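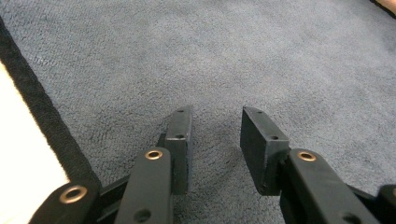
25 January 2021

Got in before eight and went straight back to the width estimator. Friday's version was still running on the bench machine and had filled the disk with debug crops again, so the first half hour went to deleting those and adding a cap.

The problem is the same as last week. The tracker finds the two fingertip pads, takes the distance between them and turns it into an opening in millimeters. On a light table it works fine. On the carpet clips it drifts, worst when the jaws are open with nothing between them. I had blamed the carpet texture. This morning I plotted the pad edges over one of the clips and the inner edge on each side was sitting on the shadow, a few pixels off the pad itself. Black pads, soft shadow, gray-blue floor, and my threshold was picked on a white table in November.

Tried a local threshold first. Better on the left pad, worse on the right, where more of the front face is turned to the camera and the scuffs break up the edge. Then dropped the pad edges altogether and went for the brass grommets on the linkage arms. They are bright, they are round, and the linkage geometry gives the opening from their positions. Catarina suggested this before Christmas and I said it would be too fiddly. It took until lunch.

Ran it on the 665 carpet clips. It failed outright on 20 of them, all ones where a grommet washes out or gets covered. For those I fall back to the last good value and raise a flag, and the planner can decide what to do with the flag. Median error on the rest is down to roughly a third of what it was. I want to see it on the tile clips before I tell anyone that number.

Call with Yoshinori at two. He wants the opening signal at the same rate as the pose, and at the moment mine comes in late by a variable amount. We agreed I stamp it with the capture time and he interpolates on his side. He also wants it in Surkport format by Thursday. I said Friday.

Pejman merged his change to the replay tool without rebasing and the timestamps in the config loader went back to seconds. Seven tests red. He fixed it by four, no drama, but I lost the overnight run I had queued.

Left to do:
calibration file per gripper, the current one is hard-coded
grommet radius as a parameter - the outer ones are larger and the detector grabs them if the crop is too wide
ask Mathis whether the Grikov box can take the tile clips tonight

Walked home the long way. Cold, some sleet. Soup and bread, then read for an hour. Restarted the run from my laptop at ten, it said 600 minutes remaining, so I went to bed.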